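Search this site Enter keyword Go

Room to work: a morning with Kenneth Abella

When I first wrote to Kenneth Abella asking if I could come and see the workroom at Usbridge, he wrote back within the hour to say yes, of course, and did I take milk in my coffee? I liked him already. He has been fitting out and looking after workrooms for most of his adult life, and he talks about them the way other people talk about gardens, with a good deal of affection and the occasional long grudge.

We started with the ceiling, which I hadn't expected. "Everybody wants to talk about benches," he said, "and I love a bench, I'll talk benches until you beg me to stop. But you walk in and the first thing you feel is what's over your head." At Usbridge that means white corrugated metal with white steel beams running across it. The people who had the place before wanted to hang tiles and hide the whole lot. Kenneth talked the new tenants out of it over two long lunches, and he's still pleased with himself.

"You put in a dropped ceiling and you lose all that air," he told me. "And then the first time you need to get at a light fitting you're up there with tiles coming down on your head. I've done it. I did it for years at Saludo."

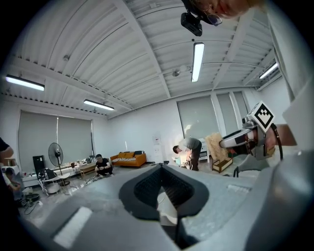

Busy hands at Usbridge, under the white metal ceiling and the tube lights.

The lights were the next big conversation. Kenneth is a fan of the plain fluorescent tube, and he knows it isn't a fashionable thing to be. He paid $400 for a second-hand batch of fittings when the Jalline building was being cleared out, and drove them over himself in a borrowed van, very slowly, with blankets between them. "My daughter said it looked like I was moving somebody's grandmother," he said, laughing.

Then there are the windows, and the blinds that go with them. I asked whether it wasn't a shame to cover up all that glass, and he gave me a patient sort of look. "Come and do close work in here at four in the afternoon in August," he said, "and then tell me it's a shame." The wide gray roller blind on the side wall is his favorite - he went through 51 fabric swatches before he settled on the color, and he kept every one of them in a drawer, in case anyone should ask.

What does he still want to change? The floor plan, a little. He'd like a proper corner where people can sit down with a sandwich, and he has his eye on a sink. "I'd put it by the door," he said. "They want it at the far end. We'll see who gets tired first."

Contact us | Copyright Fovora | Back to top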